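Tolbridge Help Desk — Furnishings and Backdrops
Ticket status: Open, awaiting update
Subject: Creases won't come out of printed backdrop (bookshelf design)

Hello! First of all, I love this backdrop. It's the one with the pale grey wall and the tall shelves with plants and books, and it makes our little corner feel like a proper sitting room. My trouble is the creases. It came folded in a flat parcel and I left it that way for 30 days while I got the rest of the room ready, so I know some of this is my own doing.

Tried so far:

Hung it from the top with Corketti clips and left it overnight. The big fold lines softened a bit, the small wrinkles didn't budge.

Rolled it face out around a cardboard tube for a weekend. Better in the middle, worse at the ends.

Laid it flat under a stack of books, 7 hours. No change that I could see.

Put it back up beside the wooden table on Tuesday and smoothed it down by hand. The shelves in the print still look bent wherever there's a wrinkle, and the creases catch the light, so they show even more with the lamp on.
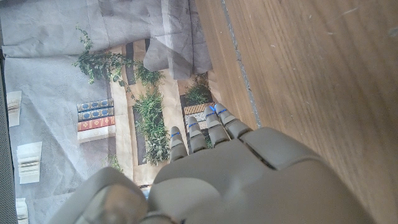
Agbeko support writes that the lamp should be sorted out before anything else, as a light from the side will pick out every ridge even on a sheet that is nearly flat. Move it so it shines straight on, then look again. They also ask for the material code on the back label, since the paper version mustn't be steamed and the fabric one can be, on a low setting and from the back only.

Thank you, that was quick! I couldn't find a label anywhere, so I've left the steamer in the cupboard for now. I did move the lamp round to the front and what a difference — the softer wrinkles have nearly gone to the eye. The deep ones are still there.

Next I'm going to try a heavier rod along the bottom. I've got a Liseo curtain rod, 12 mm thick, which should pull it down evenly if I can fix it without marking the print. Would more than 10 clips along the top be too many? I don't want to swap one set of dents for another.

One more thing while the ticket's open: the table has a few pale scuffs in the honey-coloured wood. Is ordinary furniture wax all right that close to the backdrop, or will it stain if the two touch? I'll hold off waxing until I hear back.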